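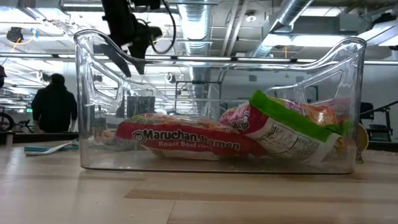

Inicio · Investigación · Laboratorios · Publicaciones · Sala de prensa · Contacto

Sala de prensa | Robótica y manipulación

Vudstead presenta un método de agarre para envases flexibles dentro de recipientes transparentes

Rasville, 17 Jan 2026. El grupo de manipulación de Vudstead ha publicado los resultados de Stullia, un método de planificación de agarre para objetos de envoltorio blando depositados en cajas de plástico transparente. En una serie de 3280 intentos realizados en el laboratorio de Rasville, el método completó la extracción en el 91 % de los casos, frente al 74 % de la versión anterior del planificador. El informe técnico y el conjunto de datos asociado pueden solicitarse desde hoy.

El problema tratado es conocido en la preparación automatizada de pedidos. Los sensores de profundidad devuelven lecturas incompletas o erróneas sobre plástico transparente: la pared desaparece de la nube de puntos o aparece desplazada, y los reflejos de la iluminación del techo generan superficies que no existen. A ello se suma el comportamiento del envase. Un paquete de fideos instantáneos tiene un bloque rígido en el interior y una película exterior arrugada, de modo que el contorno visible no coincide con el volumen que los dedos de la pinza pueden sujetar.

Stullia separa ambas cuestiones. Un primer módulo estima la geometría del recipiente a partir de los rasgos que sí resultan estables en la imagen — el borde superior curvo, las asas troqueladas y la línea de apoyo sobre la mesa — y ajusta a ellos un modelo paramétrico de la caja. Un segundo módulo segmenta el contenido y asigna a cada píxel del envoltorio una probabilidad de apoyo rígido. El planificador combina las dos salidas y descarta las trayectorias en las que alguno de los dedos cruzaría una pared estimada, con un margen de seguridad de 4 mm.

«La pared de la caja se trataba hasta ahora como ruido que convenía filtrar. En este trabajo se trata como un obstáculo con incertidumbre conocida, y esa incertidumbre pasa al planificador», explica Divya Unnithan, investigadora principal del proyecto.

Configuración experimental

Los ensayos se efectuaron con una pinza de dos dedos suspendida sobre una mesa de madera clara, sin fondo neutro ni iluminación controlada. El grupo mantuvo de forma deliberada las condiciones habituales de la nave: conductos de ventilación, luminarias de techo y personas en el entorno, con parte del fondo visible a través del plástico y deformada por su curvatura. Una cámara fija registró el espacio de trabajo durante toda la serie.

El repertorio de objetos incluyó 11 categorías de producto envasado. Entre ellas figuran los paquetes de ramen de la marca Maruchan, colocados tanto planos sobre el fondo como apoyados en diagonal sobre otro paquete. Esta segunda disposición se considera la más exigente del protocolo, ya que el objeto inclinado oculta parte del inferior y puede deslizarse al primer contacto.

De los 3280 intentos, 1000 se reservaron para disposiciones con dos o más objetos en contacto. En ese subconjunto la tasa de extracción completa fue del 83 %. Los fallos se distribuyen en dos grupos principales: cierre de los dedos sobre la película sin alcanzar el bloque interior, y contacto con la pared durante el descenso en la zona próxima a las asas, donde el modelo paramétrico presenta su mayor error.

Limitaciones

El método requiere que al menos un asa del recipiente sea visible en la captura inicial. No se ha evaluado con cajas apiladas, con tapas ni con plásticos tintados. El tiempo de planificación sigue siendo superior al de los métodos basados únicamente en profundidad, y el equipo no ha optimizado todavía el código de inferencia.

«Las cifras corresponden a una sola celda y a un solo modelo de pinza. Antes de hablar de transferencia a otra instalación hay que repetir la serie con otro montaje», señala Kamala Krishnan, responsable de evaluación en Vudstead. Esa repetición está prevista para agosto en una segunda celda, con el mismo protocolo de colocación y un repertorio de objetos ampliado.

Disponibilidad

El conjunto de datos, denominado Salian, contiene las grabaciones de la cámara fija, las trayectorias ejecutadas y las anotaciones de resultado de cada intento, incluidos los fallidos. Se distribuye para uso en investigación previa aceptación de las condiciones de licencia. El código del módulo de estimación del recipiente se publicará por separado — la parte de planificación depende de componentes internos y no forma parte de esta entrega.

Sobre Vudstead

Vudstead desarrolla métodos de percepción y planificación para la manipulación robótica de productos de consumo. Su laboratorio de Rasville reúne las actividades de experimentación, evaluación y generación de datos.

Contacto para medios: departamento de comunicación de Vudstead, Rasville. Las solicitudes de acceso a Salian se tramitan mediante el formulario de la sección Publicaciones.

Etiquetas: agarre robótico, objetos deformables, percepción de transparentes, conjuntos de datos

Utilizamos cookies propias y de terceros para analizar el uso de esta web. Puede aceptarlas todas, rechazarlas o configurar sus preferencias.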